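Demonstration Interfaces for Tabletop Manipulation: Final Project Report

Group Trikia

3. Data collection

3.1 Method

Two ways of demonstrating a task were compared. In the first, the operator guided the arm by hand with the joints in gravity compensation. In the second, the operator drove the arm remotely from a leader device with the same joint layout. Joint positions, gripper opening and wrist view were logged at 20 Hz in both conditions. A total of 700 episodes were recorded, and 500 were kept after screening.

Episodes were dropped for three faults: a missing wrist stream, a gripper command that saturated for more than two seconds, or an operator reset in the middle of a motion. Most of the dropped episodes came from the hand-guided condition, where pushing on the forearm also rotated the wrist.

3.2 Workspace

All tasks were performed on a dark brown marble tabletop with white veins. A chessboard and black computer mice were among the objects used. Object positions were changed between episodes and were not measured. The operator worked from the wrist view alone in the remote condition, with both gripper fingers visible at the lower edge as a reference for approach direction.
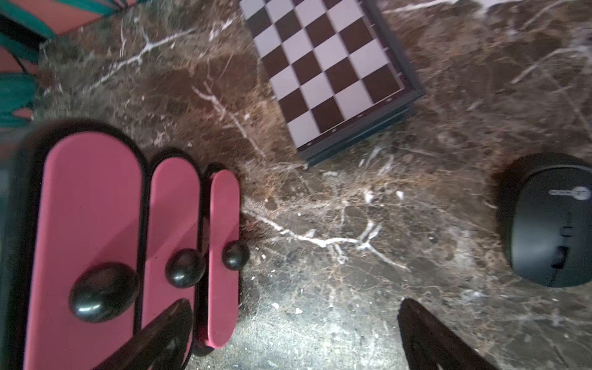

Yara Harb objected at the midterm review that a wrist view gives the operator very little sense of height, and that any comparison with hand guiding would measure eyesight as much as the interface. She asked for a run in which the remote operator could also look directly at the table.

We added that run as a third condition, with 51 episodes taken from the same task list. The operator stood beside the arm and used the leader device as before. Approaches were smoother by inspection of the joint traces, but the final closing motion was no different. The episodes are reported separately and were not used for training.

3.3 Operator effects

Two operators recorded the data. Endang Liew tended to stop above the object, correct the yaw and then descend in a straight line. The second operator blended these motions. A policy trained on both sets hesitated before descent — the average of two habits is not a usable trajectory. Adding an operator label to the input reduced the hesitation.
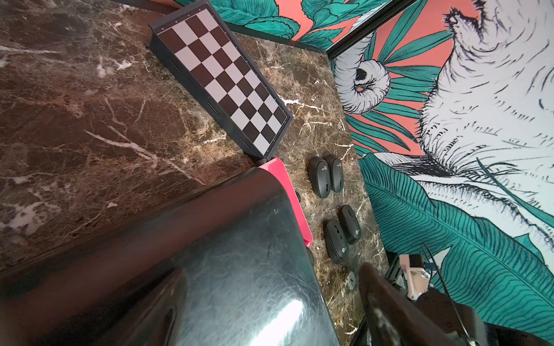
The label was fixed at run time to the first operator, whose straight descents left more clearance between the fingers and neighboring objects. This choice was made after pilot trials and was held constant for the results in Section 4.

3.4 Limitations

The leader device has no force feedback, so contact with the table could be judged only from the motion of the follower arm. Gripper closing speed was capped in software, and the cap was the same in all conditions. Lighting was not controlled. Neither operator had used hand guiding before the project, while both had some practice with the leader device, and the comparison should be read with that in mind.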